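Coach tour with Brollix, luggage and tips, first timer

Forum: Coach Holidays and Day Trips

fernandlace
Posted 01/10/2023

Hello everyone, I've been reading this forum for ages and have finally plucked up the courage to write something. My sister and I are booked on the Brollix coach tour in November, the one that goes down through Clorwood and finishes by the lake at Hiretti, and I have a few questions that the brochure doesn't really answer (it's a lovely brochure, lots of sunsets, not much on where your suitcase goes).

First, luggage. The booking letter says one case each and "one small soft bag for the cabin". Is the soft bag meant to go on the rack over the seats or under your feet? My sister has a bad hip and needs the room for her legs, so I'd rather know now than argue with somebody on the first morning.

Second, the driver. Do people still do the envelope at the end? We did it on a trip years ago, but that was a different firm and I've no idea what's usual these days.

And third, does anyone know if the seats are given out in advance, or is it a scramble?
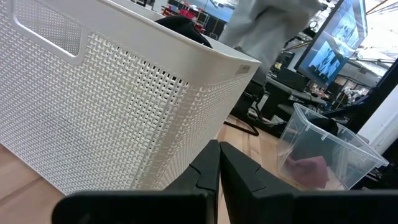

I've also got a silly question about packing, which is whether to take one big case between us or two smaller ones. We change hotels 4 times and I don't fancy dragging the big one up any stairs. Thank you in advance, and sorry for going on!

oldmillroad
Reply

Welcome, and you're not going on at all, you should see some of mine. We've done two tours with Brollix and would happily do another. Seats are given out in advance and you keep the same one all week, so ring them now and mention your sister's hip. They were very kind to my husband about his knee and moved us to the second row without any fuss.

The rack is narrow. A folded coat and a handbag will go up there, or a very flat rucksack, but anything with wheels or a stiff bottom won't. Ours went under the seat in front and I just put my feet either side of it, which was fine until the long day to Trujillo, when I'd have given a lot for a footstool.

Take two smaller cases. The porters bring them to the room at three of the hotels, but at the one in Clorwood the lift was tiny and we ended up carrying our own.

pembertonj
Reply

I'm going to disagree with oldmillroad a bit, in a friendly way. We kept the same seats on our tour last spring only because the group was small. A couple we met at dinner had been on a full coach the month before and they were moved back a row every day, so that everybody got a turn at the front. I think it depends on the tour leader. Do ring, but ask them to put it in writing, or you'll be standing on the pavement at eight in the morning explaining it to someone who's never heard of you.

On tips, we put in two lots, one for the driver and one for the guide, and gave them over at the last comfort stop before home. I do think the driver should get something. Ours got us down the hill from Clorwood in thick fog, talking to us calmly the whole way, and then unloaded all the cases in the rain. 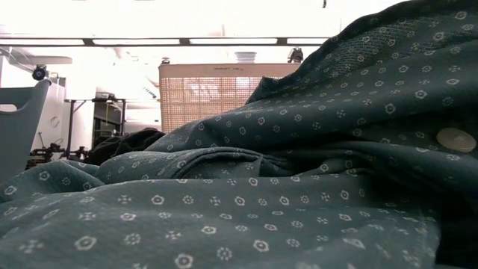 Oh, and clothes: November at the lake is colder than you'd think from the brochure. Take layers, a proper waterproof, and one thing that'll do for the gala dinner. It isn't a very grand gala, I wore the same cardigan as on the coach and was quite happy.

ticketstub
Reply

I don't agree on the tips, I'm afraid. The price we paid said "all gratuities included" on page 2 of the confirmation, and then a lady came down the aisle with an envelope anyway, and I felt very awkward about it. If it's included, it's included. I have nothing against drivers, my dad drove coaches for most of his life, and he used to say he'd rather have a decent wage and a hot meal than a hat passed round.

Fernandlace, read your confirmation carefully before you decide anything. And check the cancellation bit while you're there. We lost 300 pounds when my mother was poorly, and it was all there in the small print if I'd only put my glasses on.

oldmillroad
Reply

Fair point about the wording, ticketstub, and I'm sorry about your mum. Ours didn't say anything was included, so perhaps they've changed it. I'd still give something for the fog!

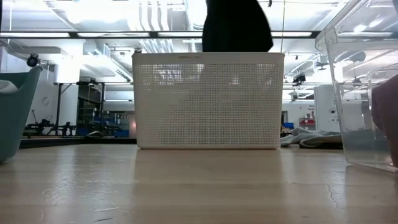 Basket out on the table

Pembertonj, was your coach one of the newer ones, with the door in the middle? I found those steps very steep. If your sister can manage it, fernandlace, the front door is easier, as there's a rail on both sides and the driver is usually there to lend an arm.

clemence_p
Reply

Good evening, Clémence Pruvost here. I worked as a guide on the Hiretti route for eight seasons (not for Brollix, for a smaller firm that has since closed), so maybe I can help a little.

Seats: both of you are right. A full coach often rotates, a half-empty one almost never. But a person with a bad hip is always allowed to stay where she is comfortable, and any guide who says otherwise should be ashamed. Tell the guide quietly before everyone boards. It is much easier to arrange then than when all the coats are off and the sweets have been opened.

Tips: no good guide or driver will look in the envelope in front of you, and none of us ever remembered who gave what. If you paid for it already in the price, please feel free to say thank you and shake hands.
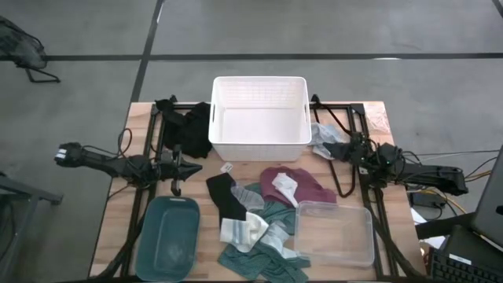 One more thing about the stop at Trujillo. The coach park is at the bottom and the old square is at the top, and the walk up is longer than it sounds when the guide announces it. There used to be a little minibus that went up for people who preferred not to walk. Ask if it still runs in November, as it was a summer service in my time.

fernandlace
Reply

Oh, you are all so kind, I've read this out loud to my sister over the phone and she says she likes the sound of Clémence very much. I've dug out the confirmation and ticketstub is quite right, it does say gratuities included, though only for "hotel and restaurant staff", so I'm none the wiser about the driver. I expect I'll take a small envelope and see how I feel.

I rang Brollix this afternoon and we're in row 2 on the left, near the front door, and the girl is sending it in an email. She wasn't sure about the minibus and will ring me back.

pembertonj
Reply

Row 2 is a lovely spot. Sit her by the aisle so she can stretch the leg out, and keep the window for yourself on the way down to the lake. Do come back and tell us whether they've mended the heating, won't you? Ours only worked on the right-hand side.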